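Llevo unas semanas con el kit de vaciado de cajas de Rikska, el Fledik, y me apetecía enseñároslo trabajando, ¡que en el catálogo sale todo demasiado limpio! Viene con 2 programas de agarre y se deja ajustar bastante bien.
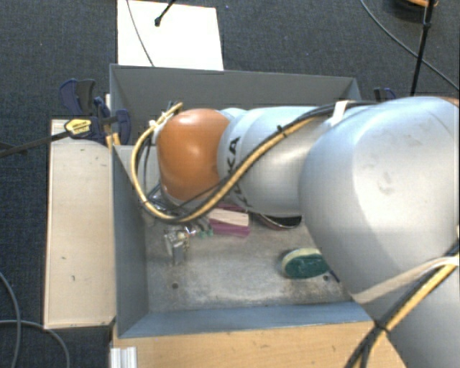
El KUKA metido en la caja gris, con el objeto magenta justo debajo y el verde ovalado más a la derecha.

Lo que menos me gusta es el manual (80 páginas, y lo de las mangueras está en la 49). El soporte, en cambio, de diez.

Comentarios (3)

tornillo_m4: ¿Sirve para brazos más pequeños?

Lupe: Yo tengo el de Skenel y va más lento.

rodamiento: ¡Más fotos, porfa!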